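The toy box at the end of the bed

Most families in Banudbridge have a cupboard of soft toys that no one plays with and no one will give up. Aurora Cardoso has 46 in hers. She keeps them in two crates on the landing and cleans them every November, before the heating goes on.

Her method is simple. Each toy gets a firm brush against the pile, then with it. Anything with a washing label goes into a pillowcase, knotted at the top, on a cool wash. The older ones are sponged by hand with a little wool soap and laid on a rack for a day or two. She doesn't use the tumble dryer, which mats long fur.

White plush is the hardest to keep up. A panda is trickier still, with black fur meeting white at the seams, and she sponges the two colours with separate cloths.

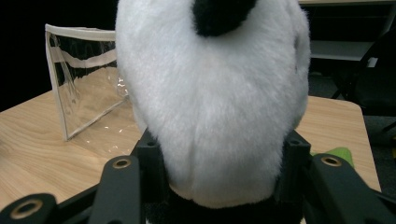
Eyvindur Damgaard thinks all this is too much work. He wrote to us that he has washed his daughter's bears on an ordinary 30-degree cycle for years, and that a flattened coat comes back with a pet brush and some patience.

Both agree on storage. Plastic bags trap damp, so use cotton or a lidded box with holes. Check seams before packing, and sew up a gap with doubled thread while it is still small. Loose eyes should be stitched back on before a toddler gets the toy again.

Cardoso passes on 3 toys each year. The rest go back in the crates, largest at the bottom.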